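Robot open day at Wuvdale, finally writing this up

OK so I promised a few people I'd write this up and it's been sitting in drafts since December. Typing this fast before work. Sorry in advance.

Wuvdale had their open day. If you don't know it, it's the robotics place out past Pletthorpe, the old carpet showroom with the big windows. I drive by it all the time and never knew what went on in there. Doors at 3, I got there twenty minutes early and sat in the car eating a granola bar. Parking is awful by the way. Go around the back.

You sign in, get a sticker, get a paper cup of coffee. They give you a number for the tour, mine was 84, and I panicked a little thinking I'd be there till midnight. Nope. The numbers didn't start at 1. No idea why. I was in the second group.

First part was a talk. Short, thank goodness. Efa Eynon runs the arm side of things and she did the whole thing standing on a step stool with no slides. Loved that. She said they'd logged 2793 tries on their current set of tasks and that she could tell us which ones were boring, and then she did. Folding a dish towel, boring. Putting lids on jars, boring until the lid is a tiny bit crooked. Sorting cables — not boring, everyone on the team hates it.

And that was the one they showed us!

I thought it'd be a big yellow car factory arm behind a cage. It isn't like that at all. Small black arms, bolted to rails on a wood table that looks like a kitchen counter. You could have it in your garage. People were leaning in so close that someone from Renden (they sell the test rigs, they'd sent two guys) had to keep asking us to step back a bit. Me included. Twice.

So why cables. I asked because I figured it was just what they had lying around. Efa said a box is always a box. You pick up a box and it's the same box in your hand. A cable is a different shape every single time, it sags, it catches on the one next to it, and the plug end is heavy so it swings. She bunched one up and dropped it on the counter by the coffee a few times to show us and yeah, never the same twice. I do this with my phone charger every day and never thought about it once.

The other thing I didn't get before is how much is about the grip. The fingers are just two wedges. They open, they close. No thumb, nothing fancy. So the whole question is where you put them. Grab a bundle in the pinched part in the middle and it comes up in one piece. Grab a loop and you've got a long floppy mess and whatever was underneath comes along for the ride. A kid in my group yelled "the middle!! grab the MIDDLE" at it on basically every go and Efa said she should hire him.

Some goes went great. Some didn't. One time it closed on nothing at all, lifted up very carefully, carried the nothing over to the side and let go of it. Huge applause. I think that got more applause than the good ones.

Speed — slow. Slower than I'd do it. If you've only seen the videos online, a lot of those are sped up, and Efa was pretty open about that. She said if a clip doesn't say what speed it's playing at you should ask. Good tip. I've gone back and looked at a few since and hmm.

Then there was a bit where you could drive one yourself, a handle thing you hold and the arm copies you. Line was long. I waited. I was terrible. You think you know how to pick up a cable, you don't, not when your hand is two sticks. I knocked the thing sideways, chased it across the wood, gave up, let the next lady have a turn. She got it first try. Said she crochets. Makes sense I guess.

They've got a camera down at the wrist too, so there's a view from right behind the fingers, and I liked that better than watching from the side. You get what the arm has to work with.

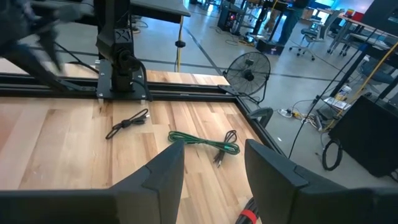

Anyway I asked the money question because somebody had to. The Renden guys said a starter rail kit, just rails and brackets and clamps, no arms, is 1330. Arms are extra and they got a little vague. My brother-in-law wants to do one for the school club and I told him start with the table, everybody's got a table. He's now pricing rails so this may be my fault.

There was also a side room with a thing called Ogura, it's their software for looking back through the runs. I only got a few minutes in there, my group was getting moved along. What I saw was pretty cool, you scroll back and find the exact second a grab went wrong. Usually earlier than you'd think. The fingers come down a hair off and it's already over, it just takes a while for the rest to play out. I wanted to stay and click around more but they were closing up the room.

Stuff I'd tell them if they asked (they did ask, there was a form, I lost my pen):

More chairs near the talk. A few older folks stood the whole time.

Say what the number on the sticker means.

Second driving station!! The line was the worst part of the day and it was also the most fun thing there.

Cookies were excellent, no notes.

Would I take kids? Yes, six and up maybe. Littler ones will want to touch everythign and they can't. It gets loud when everybody's in there, so bring headphones if yours needs them. The bathroom is down the hall on the left and it's not marked.

They said they might run another one in spring, no date yet. I put my email on the list. If I hear anything I'll post it, and if anybody wants to ride along I've got room for three, as long as you don't mind dog hair on the back seat.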